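Subject: Re: small drawers – which cabinet for the club bench?
From: Amado Tiongson
Time: 9:14 pm

Brudine wrote:
> I have washers and screws in jam jars and I'm tired of tipping
> them out to find one. Does anybody use those plastic drawer
> cabinets? Do the drawers hold up, and do you sort by size or by job?

I've used them for 9 years. Mine are yellow with clear drawers, in a couple of widths. Get mixed widths if you can. The narrow ones take washers and nuts, and the wide ones take anything long enough to jam sideways.
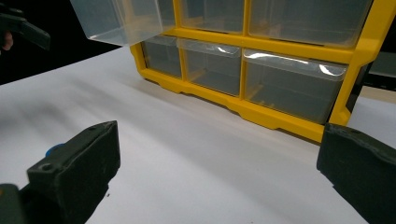
Yellow cabinet, top left drawer pulled out.

I sort by size first and by job second. Everything for the Hirvonen clock kit stays together in one wide drawer, even the screws that match sizes I keep elsewhere. The rest goes by diameter. I label with masking tape and pencil – printed labels fell off mine after one summer.

A narrow drawer will hold up to 3000 of the tiny washers, but I wouldn't fill it that far. It gets heavy and the lip bends when you pull. Half full is plenty.

The other habit I'd pass on is a sheet of white paper on the bench. Small parts show up on it, and you can fold it and pour the leftovers back in the drawer. The blue ones are easy to spot in any case.

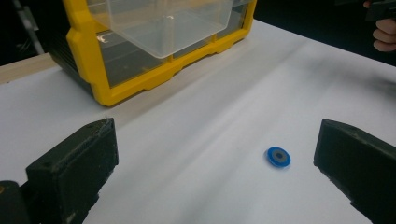

Akport wrote back at 10:02 that paper slides too much on his bench and he uses an old white pillowcase, taped at the corners. He also asked if the drawers have a stop at the back, as he has dumped a full one on the floor twice.

Mine don't have a stop. I keep the heavy stuff in the bottom row and pull with two hands.

Amado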